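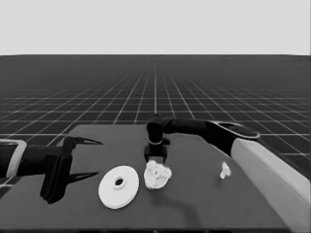
생산기술 게시판 > 현장 이야기

조립라인에 양팔 로봇 들어오고 나서 바뀐 것들 (길어요)

작성자: 기어박스옆자리
2025년 12월 21일 | 조회 511

소형 감속 유닛 만드는 공장에서 조립을 오래 했습니다. 회사는 Evetti 계열 협력사이고 규모는 크지 않습니다. 올해 6월에 부품 정렬하고 집어주는 공정이 로봇 셀로 넘어갔습니다. 설비는 Frerichs라는 업체가 넣었고, 작업을 미리 돌려보는 프로그램은 Pladard를 씁니다.

도입 전에 여기서 글을 많이 찾아봤는데 대부분 설비 담당자 글이라 작업자 쪽 이야기가 없었습니다. 비슷한 상황인 분들 참고하시라고 적습니다. 좋다 나쁘다 결론 내려는 글은 아닙니다.

1. 하는 일

예전에는 하루 종일 손으로 기어랑 원판을 골라서 지그에 올렸습니다. 지금은 그 일을 셀이 하고, 저는 하루의 절반 정도를 모니터 앞에서 보냅니다. 새 부품이 들어오면 바로 실물로 안 돌리고 시뮬레이션에서 먼저 집는 순서를 짭니다. 회색 판 위에 흰 부품을 놓고 팔을 움직여 보는데, 화면이 거의 흑백이라 처음에는 눈이 많이 피곤했습니다.

어려운 건 조작 자체가 아니고 시점입니다. 전체 화면으로 보면 부품이 어디 있는지 바로 보입니다. 손목 시점으로 바꾸면 검은 손가락 두 개가 화면 아래를 크게 차지하고 부품은 저 위에 조그맣게 있습니다. 기어가 화면 구석에서 잘려 보이는 경우도 많습니다. 손으로 집을 때는 내 손가락이 어디를 가리는지 생각해 본 적이 없는데 지금은 그 생각을 계속 합니다.

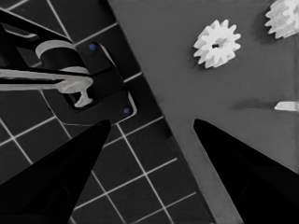

2. 몸

손목은 확실히 나아졌습니다. 건초염으로 병원 다니던 게 줄었습니다. 대신 목이랑 눈이 안 좋습니다. 모니터 높이를 조절할 수 있는 책상을 요청했는데 아직 안 왔습니다. 앉아서 일하니 편하겠다는 말을 다른 라인 사람들이 하는데, 서서 일하던 사람이 갑자기 앉아 있으면 허리가 또 다르게 아픕니다.

3. 사람

우리 조는 원래 10명이었고 지금은 7명입니다. 해고는 없었습니다. 세 명은 포장하고 출하 쪽으로 갔는데 본인이 원해서 간 사람은 한 명입니다. 나머지 두 명은 교육 신청 기간을 놓쳤거나 컴퓨터가 싫다고 해서 그렇게 됐습니다. 이 부분이 지금도 제일 불편합니다. 점심도 따로 먹게 됐습니다.

4. 돈

기본급은 그대로입니다. 야간이 줄어서 실수령은 내려갔습니다. 직무수당 이야기가 있었는데 "정착되면 검토"라는 답만 받았습니다. 뭘 기준으로 정착이라고 하는지는 못 들었습니다.

질문 있으면 아는 만큼 답하겠습니다.

댓글

볼트사이즈칠
잘 읽었습니다. 저희도 내년에 비슷한 셀이 들어온다고 합니다. 교육은 얼마나 받으셨나요? 그리고 그 시간은 근무로 쳐줬는지 궁금합니다.

기어박스옆자리 (글쓴이)
업체 교육은 짧았고 나머지는 일하면서 배웠습니다. 업체 교육은 근무시간으로 인정됐고, 그 뒤에 연습한다고 남은 시간은 처음에 인정이 안 됐습니다. 몇 사람이 항의해서 나중에 잔업으로 처리됐습니다. 시작하기 전에 문서로 받아두세요.

쿨런트냄새
솔직히 저는 이런 글이 좀 배부른 소리로 들립니다. 저희 회사는 자동화 못 해서 일감 뺏겼고 라인 하나가 없어졌습니다. 아무도 안 잘리고 손목도 나았으면 잘된 케이스 아닌가요.

기어박스옆자리 (글쓴이)
잘된 편이라고 생각합니다. 그렇다고 포장으로 간 두 분한테 잘된 케이스라고 말은 못 하겠습니다.

쿨런트냄새
포장도 일입니다. 원하는 자리에서만 일하는 사람이 몇이나 됩니까.

세척실고인물
윗분 말씀 일부는 동의하는데, 본인이 십몇 년 하던 일에서 빠지는 거랑 처음부터 포장으로 들어온 거는 다릅니다. 저는 세척 자동화 때 밀려난 쪽입니다. 일이 힘들어서 힘든 게 아니고, 물어보러 오는 사람이 없어진 게 이상했습니다. 전에는 불량 나오면 다들 저한테 왔거든요.

쿨런트냄새
그건 이해합니다. 말이 좀 세게 나갔네요.

야간조커피
기술적인 거 하나만 여쭙니다. 얇은 원판 같은 건 어떻게 집나요? 저희는 다른 프로그램(Vorkard)을 쓰는데 평평한 부품에서 계속 막힙니다. 바깥 테두리를 잡으려고 하면 손가락 벌어지는 폭이 모자랍니다.

기어박스옆자리 (글쓴이)
저희도 같은 문제로 오래 헤맸습니다. 지금 쓰는 순서를 적겠습니다. 가운데에 튀어나온 부분이 있는 부품 기준이고, 완전히 평평한 와셔류에는 안 맞습니다.

첫째. 전체 화면에서 부품이 판의 어느 쪽에 있는지 보고 어느 팔로 갈지 정합니다. 두 팔을 동시에 움직이지 않습니다. 초반에 욕심내서 동시에 움직이다가 팔끼리 부딪힌 적이 많습니다. 시뮬레이션이라 다행이었습니다.

둘째. 손목 시점으로 바꾸고 손가락을 충분히 벌린 상태에서 가운데 허브를 양쪽에 두고 들어갑니다. 테두리는 포기합니다. 이 시점에서는 원판이 화면을 거의 다 채우니까 가운데 구멍을 기준으로 삼고, 양쪽 손가락 끝이 허브 좌우에 비슷하게 오는지만 봅니다. 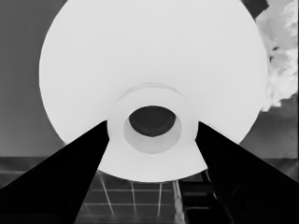 셋째. 닫기 전에 전체 화면으로 한 번 돌아옵니다. 손목 시점에서는 다 맞는 것 같아도 옆에서 보면 기울어 있는 경우가 있습니다. 귀찮아서 건너뛰고 싶은데 건너뛰면 거의 다시 하게 됩니다.

넷째. 닫고 나서 조금만 들고 멈춥니다. 거기서 흔들리면 내려놓고 둘째부터 다시 합니다.

야간조커피
감사합니다. 허브 잡는 건 해봤는데 셋째를 안 했네요. 내일 출근해서 해보겠습니다.

공정설계하는사람
설비 쪽 입장에서 한마디 남깁니다. 본문에 나온 시점 문제는 작업자 숙련으로 풀 게 아니고 화면 구성을 바꿔야 하는 문제입니다. 손목 시점하고 전체 시점을 나란히 띄우면 왔다 갔다 할 필요가 없습니다. 업체에 요청하면 되는 일을 현장에서 몸으로 때우고 계신 것 같습니다.

기어박스옆자리 (글쓴이)
나란히 띄우는 건 됩니다. 저희 모니터가 작아서 둘 다 띄우면 부품이 안 보입니다. 큰 모니터는 요청했고 책상이랑 같이 기다리는 중입니다.

공정설계하는사람
그러면 모니터가 먼저네요. 셀 하나 들여놓고 모니터에서 아끼는 회사가 생각보다 많습니다.

세척실고인물
그 "업체에 요청하면 되는 일"이 현장에서는 제일 어렵습니다. 작업자가 말하면 반장한테 가고 반장이 생기팀에 말하고 생기팀이 모아서 업체에 보냅니다. 중간에 내용이 바뀝니다. 저희는 "그리퍼가 부품을 가린다"고 올렸는데 "그리퍼 교체 요청"으로 나가서 견적서가 왔습니다.

공정설계하는사람
인정합니다. 저도 그런 요청서 받아본 적 있습니다. 말로 쓰지 말고 화면을 캡처해서 붙이는 게 제일 빠릅니다. 어느 부품에서 어느 손가락이 문제인지만 표시해 주시면 바로 압니다.

기어박스옆자리 (글쓴이)
지금은 저희도 그렇게 합니다. 조에서 공유 폴더를 하나 만들었고, 막힌 장면이 나오면 바로 저장하고 한 줄 적습니다. 한 줄은 꼭 작업한 사람이 쓰기로 했습니다. 남이 쓰면 또 내용이 바뀝니다.
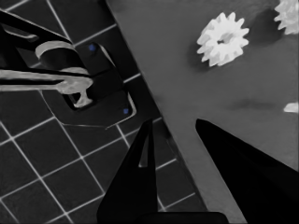
손목 시점. 흰 기어는 위쪽, 검은 손가락 두 개는 아래쪽.

볼트사이즈칠
캡처 보니까 생각보다 손가락이 많이 차지하네요. 기어 한 개는 구석에서 잘렸고요. 저 상태에서 거리 감각이 생기나요?

기어박스옆자리 (글쓴이)
저는 생기는 데 꽤 걸렸습니다. 바닥 격자하고 판 경계선을 보면서 맞춥니다. 젊은 친구들은 금방 하는데 게임을 많이 해서 그런 것 같다고 본인들이 말합니다.

야간조커피
저희 조는 반대입니다. 제일 나이 많은 분이 제일 잘합니다. 손으로 오래 조립한 분이라 부품을 어디서 잡아야 안 기우는지 아십니다. 조작은 느린데 다시 하는 횟수가 적어요.

세척실고인물
그게 제가 하고 싶은 말이었습니다. 교육 신청 놓쳤다는 두 분도 그런 분들일 수 있습니다. 컴퓨터가 싫다고 해서 빼버리면 부품을 아는 사람이 빠지는 겁니다.

기어박스옆자리 (글쓴이)
맞습니다. 한 분은 저한테 기어 조립을 가르쳐 준 분입니다. 새 부품 들어오면 제가 포장 쪽에 가서 여쭤보고 옵니다. 공식적인 건 아니고 그냥 쉬는 시간에 갑니다.

쿨런트냄새
그럼 그걸 공식으로 만들어 달라고 하세요. 쉬는 시간에 공짜로 알려주는 거잖아요. 회사는 그런 게 있는지도 모를 겁니다.

기어박스옆자리 (글쓴이)
그 생각은 못 했습니다. 면담 때 이야기해 보겠습니다.

신입엔지니어꿈나무
취준생인데 궁금한 게 있습니다. 시뮬레이션에서 잘되면 실제 셀에서도 그대로 되나요?

공정설계하는사람
그대로 안 됩니다. 마찰, 부품 공차, 조명 다 다릅니다. 그래도 충돌하고 순서 문제는 미리 많이 걸러집니다.

기어박스옆자리 (글쓴이)
현장에서 느끼기로는 순서는 거의 그대로 쓰고 잡는 위치는 조금씩 고칩니다. 구겨진 포장지 같은 게 부품 옆에 섞여 있을 때가 실물에서 제일 골치 아픕니다. 시뮬레이션에도 구겨진 모양의 물체를 같이 놓고 해보는데, 실물은 집을 때마다 모양이 바뀌니까 따로 봐야 합니다. 그런 건 아직 사람이 치웁니다.

볼트사이즈칠
그 치우는 사람은 누가 하나요? 저희 설명회에서는 그런 이야기가 없었습니다.

기어박스옆자리 (글쓴이)
돌아가면서 합니다. 도입 자료에는 없던 일입니다. 부품 상자 뜯을 때 나온 걸 그때그때 빼주면 되는데, 셀이 돌고 있으면 세우고 들어가야 해서 은근히 시간을 먹습니다. 설명회 때 꼭 물어보세요. 정지시킨 시간이 누구 실적으로 잡히는지도요. 저희는 처음에 작업자 실적으로 잡혔습니다.

쿨런트냄새
그건 진짜 말이 안 되네요. 안전 때문에 세우는 건데 실적으로 까이면 안 세우게 됩니다.

공정설계하는사람
이건 강하게 동의합니다. 안전 정지는 따로 집계해야 합니다. 숫자 압박 있으면 문 열고 손 넣는 사람 꼭 나옵니다.

기어박스옆자리 (글쓴이)
지금은 분리됐습니다. 분리되기 전까지 다들 눈치를 봤습니다.

야간조커피
비용 이야기도 해주실 수 있나요? 저희 팀장은 Vorkard가 비싸서 라이선스를 더 못 산다고 하고, 그래서 한 자리를 여러 명이 나눠 씁니다.

기어박스옆자리 (글쓴이)
금액은 모릅니다. 저희도 자리가 모자라서 시간표를 짜서 씁니다. 교육 자료가 400쪽짜리 파일로 왔는데 자리가 없는 시간에는 그걸 읽으라고 합니다. 읽어도 직접 안 해보면 안 들어옵니다.

세척실고인물
400쪽을 현장에서 누가 읽습니까 ㅋㅋ

기어박스옆자리 (글쓴이)
저희 막내가 다 읽고 필요한 것만 뽑아서 벽에 붙여놨습니다. 그걸로 다들 일합니다.

볼트사이즈칠
혹시 그 뽑은 내용 공유 가능할까요?

기어박스옆자리 (글쓴이)
업체 자료라서 그대로는 못 올립니다. 막내한테 물어보고 저희가 직접 정리한 부분만 따로 글로 올리겠습니다.

쿨런트냄새
처음에 배부른 소리라고 한 건 취소합니다. 자동화 안 하면 안 된다는 생각은 그대로입니다. 다만 들어올 때 물어봐야 할 게 이렇게 많은지는 몰랐네요.

세척실고인물
저는 좀 다르게 봅니다. 물어볼 걸 작업자가 다 알아야 하는 구조가 문제입니다. 설비 들여올 때 현장 사람 한 명을 처음부터 앉혀놓으면 절반은 안 생깁니다.

공정설계하는사람
앉혀본 적 있는데 그분이 회의에서 말씀을 안 하셨습니다. 나중에 자판기 앞에서 다 말씀하시더라고요. 회의실에 부르는 것보다 저희가 라인에 나가는 게 맞는 것 같습니다.

야간조커피
후기입니다. 셋째 순서를 넣으니까 원판 기우는 게 확 줄었습니다. 와셔는 여전히 안 됩니다. 와셔 잡는 분 계시면 따로 글 부탁드립니다.

기어박스옆자리 (글쓴이)
와셔는 저희도 숙제입니다. 풀리면 적겠습니다.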